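4.2 The door question

Anyone who studies shared laundry rooms will sooner or later be asked to rule on the door. We had planned to write about booking sheets. Our interviews in Gorbridge and Civasville were built around who signs up for which slot and what happens when a slot is ignored, and the interview guide has a whole page on pencils. Residents answered these questions politely and then told us what they wanted to talk about, which was whether the washer door should be left open or shut between users.

We came to call the two positions airing and closing. Airers hold that a shut machine smells by the next morning and that a person who shuts it has no nose. Closers hold that an open machine is an unfinished job, like a kitchen drawer left hanging out. Both camps described their habit as common sense and the other as something picked up from a bad roommate. Biswas, who did most of the Gorbridge interviews, noted in her field diary that one tenant lowered her voice to say "closer" about a neighbor, as if the walls might pass it on.

The disagreement gets harder when laundry is still inside. An open door over an empty drum reads to most residents as "free." An open door over somebody's clothes can be read in several ways, and our participants managed all of them: the owner is loading, the owner is unloading, the owner has been called to the phone, the owner has moved away. 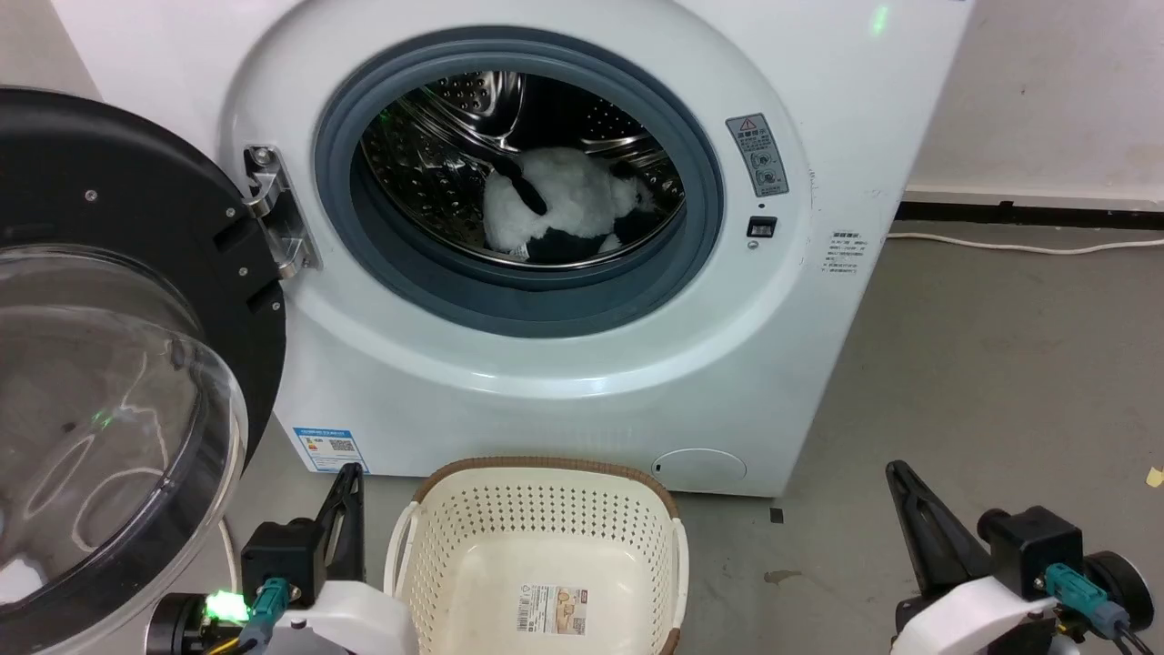
Figure 3a. Door open, laundry in the drum.

Responses to the card split along lines we did not expect. Residents who had lived in their building the longest tended to wait, and to be proud of waiting. Newer residents were more willing to move the laundry, but wanted a surface to put it on, and had firm views about which surfaces were insulting. The top of the dryer was acceptable. The floor was war. Sultana (the name we give to a tenant in Civasville who asked for a more interesting one than her own) said she would never touch another person's washing, and then described in detail the folding method she used when she did.

Several people wished to settle the matter by studying the clothes. A participant we call Denis held that dark things could be moved by anyone, since dark things are nobody's favorite, while anything fluffy called for a knock on the owner's door. He was firm that this was a rule of the building. We found no one else in the building who had heard of it, though two of his neighbors liked it and said they might adopt it.

This sort of private law was common in our material. Following Seneviratne's earlier working paper on stairwell shoes, we treat such rules as real even where they have a membership of one. The person who holds them is still guided by them, and is still offended when they are broken by people who could not possibly have known. Much of what gets reported to landlords as "rudeness" in a laundry room appears to be of this kind.

The second card proved to be the more divisive of the pair.
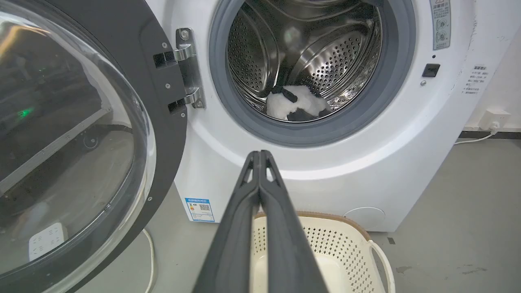 Figure 3b. Door open, with the washer door swung to the left and the perforated drum in view.

Here the talk turned from other people's clothes to other people's morals. Airers approved of the card and wanted it put on the wall. Closers asked who had left it like that. One couple in Gorbridge, interviewed together on the advice of no methods textbook, discovered during the session that they belonged to opposite camps and had been undoing each other's work for 12 years. Each had blamed the upstairs tenant. We stopped the recording at their request, and have since learned that the upstairs tenant has received a cake.

We do not take a side, although reviewers of an earlier draft did, at length. What matters for the argument is that the door carries a message only among people who agree on what it says, and in neither town had anybody checked. The booking sheet, by contrast, was understood by all and followed by hardly any. We return to it in section 4.3, pencils included.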